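We use cookies to run this site and to count visits. Accept | Manage settings

Flavunard Modular Workshop Flooring – Interlocking Tile System

Flavunard is a solid interlocking floor tile for workshops, packing areas and light storage. It is laid dry over existing concrete, sealed wood or old vinyl, and can be lifted and moved to another room at a later date. The tile is produced by Sisska and sold in cartons or by the full pallet.

The tile is homogeneous through its full thickness. There is no printed layer or surface film, so scuffs can be buffed out without exposing a different color beneath. The top face has a fine hammered texture that gives grip in work shoes and still allows a flat mop or a scrubber dryer to reach the low points. The underside is ribbed to let trapped moisture travel to the edge of the room.

Joints are dovetailed on all four sides. Tiles are set with a white rubber mallet, as black rubber leaves marks on the lighter grays. Work outward from the center line and keep an expansion gap at every wall, column and fixed machine base. Standard skirting or the matching edge strip will cover the gap.
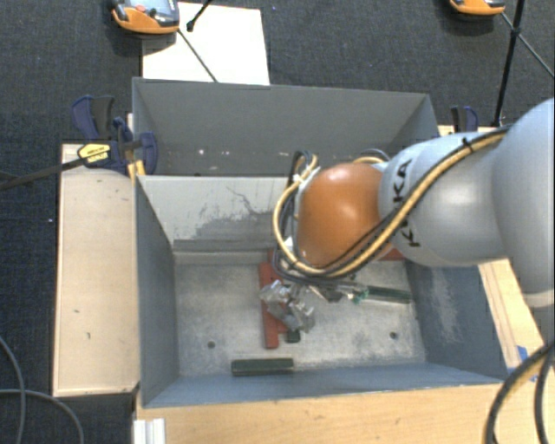

Point loads need separate attention. Racking feet and bench legs with a small contact area should stand on a steel spreader plate. Equipment that is bolted down must be fixed to the slab, with the tile cut back on all sides. Do not bolt through the tile, since this pins the floor and forces seasonal movement into the nearest joints.

Ordering information

Carton, mid gray: part no. 3395
Carton, dark gray: part no. 3806
Edge strip and corner pieces: sold separately, colors to match
Sample pack: 3 tiles, one per color, including graphite

Graphite is made to order. Pallets of graphite ordered before the May shutdown ship from Drusivport after production restarts. Tiles from different batches can vary slightly in shade, and cartons should be mixed during laying.

Care

Sweep daily and wash with a neutral cleaner. Remove oil and cutting fluid the same day. Solvents such as acetone will soften the surface. Rubber tires left standing in one place may cause brown staining that cannot be cleaned off – use a parking mat or a dark tile in those bays.

Technical questions on subfloors and wheel loads go to Amr Kamel. Trade accounts and pallet quotes are handled by Wael Hajji at Ait Brahim, the regional distributor. Please include a floor plan with column positions and door clearances.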